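4. Foreign withdrawal and the bargaining position of border districts

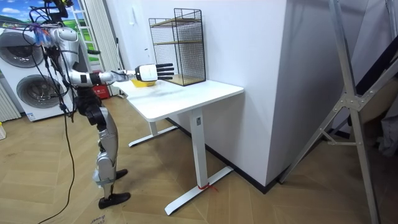

Figure 1. Humanoid robot at a desk, right arm extended over a yellow bowl.

4.1 Background to the Skurau garrison

The garrison at Skurau was set up under a basing agreement that ran for ten years and was renewed once. Under its terms the sending state paid rent to the central government and a separate road fund to the three districts on the border. The district councils had no vote on the agreement, but they came to depend on the fund. In Idby it covered most of the winter road budget. In Fostitz it paid for the upkeep of the customs post and the wages of the people who worked there.

At its largest the garrison had 1622 foreign personnel. By the time the withdrawal was announced in June, this had fallen to 1000, and the last 50 left with the signals equipment. The central government said publicly that its own army would take over every post. Palamarchuk (see Section 2) argues that this promise was made to an audience in the capital and that few officials in the border districts believed it. Our interviews support her on Fostitz and are less clear on Idby, where two council members said they had expected the army to arrive and had made room for it.

4.2 What the districts asked for

Earlier work on troop withdrawals looks mainly at the relationship between the sending state and the host government. Local authorities appear in it as places where things happen. We treat them as parties with their own interests, following the approach Gaëtan Rey used in his study of port cities.

After the announcement, the Fostitz council sent the interior ministry a written list of demands. The first was that the road fund be replaced from the national budget at the same level. The second was that local police be allowed to patrol the border road, which until then had been closed to them. Idby made no formal demands for several months. Its council opened talks directly with traders on the other side of the border and reported these to the ministry only when asked.

The ministry answered the two councils differently. Fostitz received a partial replacement of the fund and a refusal on patrols. Idby was given a liaison officer and, later, permission to continue the talks under supervision. Wikström, the third district, asked for nothing and received nothing. Its council had been suspended the previous year over a budget dispute and was run by an appointed administrator during the whole period.

4.3 Limits of the evidence

We did not have access to ministry records. The account of the ministry's replies comes from copies held by the councils, and the Idby file has gaps. A household survey planned for 1000 respondents across the three districts was dropped when permission for Wikström was withdrawn, so we can say little about how residents saw the change.

It is also hard to separate the effect of the withdrawal from that of the national election held in the same year. The ruling party lost seats in Fostitz and gained them in Idby, and both results could have shaped how the ministry dealt with the councils. Section 5 returns to this point using the budget data.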